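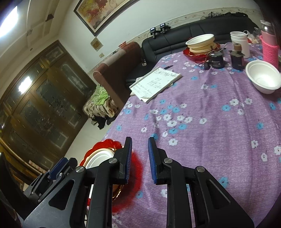 Unit 3: Planning the Purchase

Today we get to spend money, at least on paper! Your task is a budget for a pair of hand-held grippers and everything that goes with them, for a team that wants to record table work with bowls and plates. Most first drafts list the grippers and stop. Yours should go on to pads, cables, storage and people's time.

Start with the work and write down what will be handled – the thin rims, the shiny surfaces, the things that slide. Then look for a tool that suits the list.
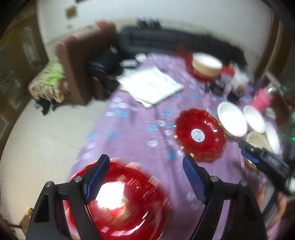 Fig. 1. Red scalloped plates and bowls on a patterned cloth, two grippers in use.

Ask each supplier for three things in writing: the price of spare finger pads, the repair time, and who pays for shipping. In our class case the quotes come from Clumis and Gristier, and they are fun to compare, as the cheaper gripper has the pricier pads.
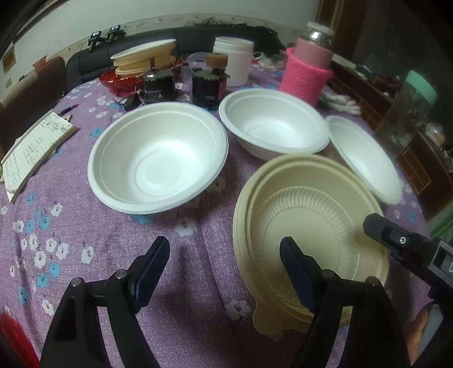 Haruna Sakai would put the pads in the yearly running costs and keep them out of the purchase price, so that a busy year shows up where it should.

I like that a lot, and please do it that way in your worksheet.

Tableware is cheap, so buy plenty and vary it: paper, molded pulp, glass, deep and shallow.
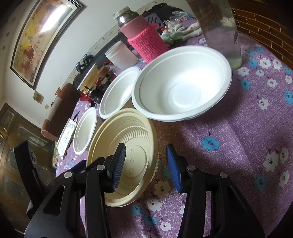 Put it on its own line all the same, along with gloves and tablecloths. Allow some two weeks for delivery, and plan a short trial before you order the second pair.

For next time: read the Higuchi quote and bring your draft budget, two pages at most.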